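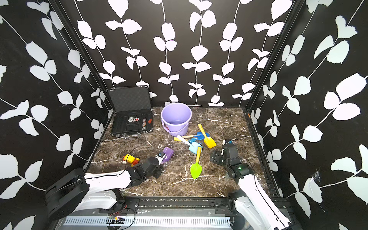 Arbeitsplatz mit zwei Roboterarmen planen: Budget, Reihenfolge, Bestellliste

Stand: 8. Mai 2020

Diese Anleitung richtet sich an kleine Labore, Werkstätten und Schulen, die einen Tischarbeitsplatz mit zwei Armen anschaffen wollen und dafür einen Antrag oder eine Bestellliste schreiben müssen. Sie setzt voraus, dass Software und Rechner schon vorhanden sind. Programmierung kommt hier nicht vor.

Schritt 1: Die Aufgabe festlegen

Schreiben Sie auf, was die Arme greifen sollen, bevor Sie Angebote einholen. Eine Seite genügt. Notieren Sie für jeden Gegenstand das Gewicht, die schmalste und die breiteste Stelle und ob er rollt. Bei uns in Zullberg standen auf der Liste Sandspielzeug, kleine Schaufeln mit Holzstiel, ein Eimer und ein Koffer mit Deckel. Der Koffer hat die Planung am stärksten beeinflusst, denn ein aufgeklappter Deckel braucht Höhe und Platz nach hinten.

Wer nur die Gegenstände notiert und nicht die Bewegung, kauft leicht den falschen Greifer. Ergänzen Sie deshalb zu jedem Eintrag ein Verb: anheben, umlegen, in den Eimer stellen, Deckel schließen.

Schritt 2: Tisch und Umbauung

Der Tisch wird meist zu spät bestellt. Er bestimmt aber, wo die Arme stehen und wie lang die Kabel sein müssen. Legen Sie zuerst die Arbeitsfläche fest und prüfen Sie dann mit einer Pappschablone, ob beide Arme die Mitte und die hinteren Ecken erreichen. Die Schablone kostet nichts und hat uns eine zu tiefe Platte erspart.

Für die Umbauung reichen Profile und bedruckte Wände. Planen Sie das Muster gleich mit ein: Wenn die Kameras später vor wechselnden Hintergründen arbeiten sollen, müssen sich die Wände ohne Werkzeug tauschen lassen. Dasselbe gilt für die Tischauflage. Eine glänzende Auflage spiegelt das Deckenlicht – bestellen Sie ein Muster und legen Sie es einen Tag lang unter die vorhandene Beleuchtung.

Schritt 3: Arme und Greifer

Fragen Sie beim Anbieter nicht nur nach dem Preis des Arms. Ins Angebot gehören:

Arm mit Netzteil und Anschlusskabel
Greifer samt Fingern
Ersatzfinger, mindestens ein Satz je Arm
Handgelenkkamera mit Halter
Montageplatte oder Klemmen für den Tisch
Transport und Verpackung für eine Rücksendung

Der letzte Punkt fehlt fast immer. Grurkberg, unser Lieferant für die Mechanik, hat ihn erst auf Nachfrage ausgewiesen.

Bei den Fingern lohnt ein Versuch mit den eigenen Gegenständen. Runde Stiele sind dafür gut geeignet. Ein glatter Holzstiel dreht sich zwischen geraden Fingern leicht weg, und das merkt man erst, wenn das schwere Ende frei in der Luft hängt. Lassen Sie sich zwei Fingerformen leihen und vergleichen Sie.

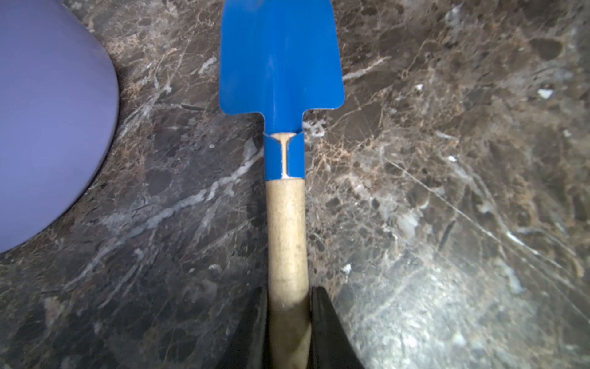 Kleine Schaufel mit blauem Blatt und Holzstiel zwischen den Greiferfingern, gesehen von der Kamera am Arm.

Achten Sie beim Versuch auch auf das Kamerabild. Die Fingerspitzen sollten darin zu sehen sein, ohne den Gegenstand zu verdecken. Lässt sich der Halter nicht verstellen, fragen Sie nach einer zweiten Ausführung, bevor Sie unterschreiben.

Schritt 4: Kleinteile und Kabel

Für Kleinteile setzen wir 9 Prozent der Gesamtsumme an. Das klingt nach viel. Darunter fallen Kabelkanal, Schrauben, Klemmen, Steckdosenleisten, USB-Verlängerungen, Klebeband und die Gegenstände, mit denen geübt wird. Spielzeug und Gartengerät gehören als eigene Zeile in die Liste, auch wenn sie wenig kosten. Kaufen Sie jedes Stück doppelt. Ein Modell, das im Dezember aus dem Sortiment geht, bekommt man im Frühjahr nicht mehr in derselben Farbe.

Der Kabelkanal kommt an die Vorderkante oder unter den Tisch. Kabel zu den Handgelenken brauchen eine lose Schlaufe. Messen Sie bei ganz ausgestrecktem Arm und geben Sie 30 Zentimeter zu.

Schritt 5: Das Budget aufteilen

Wir arbeiten mit einer Tabelle aus vier Spalten: Posten, Angebot, Lieferzeit, Folgekosten. In die letzte Spalte kommt alles, was im zweiten Jahr noch einmal anfällt, also Finger, Kabel, Wartung und Auflagen. Eine Vorlage dafür liegt im Projektordner Clornerum und kann an der Anmeldung kopiert werden.

Holen Sie für Posten mit langer Lieferzeit zuerst Angebote ein. Unsere Arme kamen nach 26 Werktagen, die Profile für die Umbauung nach 9. Wer beides am selben Tag bestellt, hat also lange einen fertigen Tisch ohne Arme. Das ist kein Nachteil: In dieser Zeit lassen sich Licht, Steckdosen und Kamerapositionen einrichten.

Schritt 6: Abnahme

Vereinbaren Sie die Abnahme schriftlich und mit den Gegenständen aus Schritt 1. Jeder Arm soll jeden Gegenstand einmal anheben und wieder ablegen, auch in der Nähe der Wände. Halten Sie fest, was nicht gelingt, und lassen Sie den Lieferanten gegenzeichnen. Die Schlussrate wird erst danach überwiesen. Die Rechnung und das unterschriebene Protokoll kommen zusammen mit den Seriennummern beider Arme in die Geräteakte.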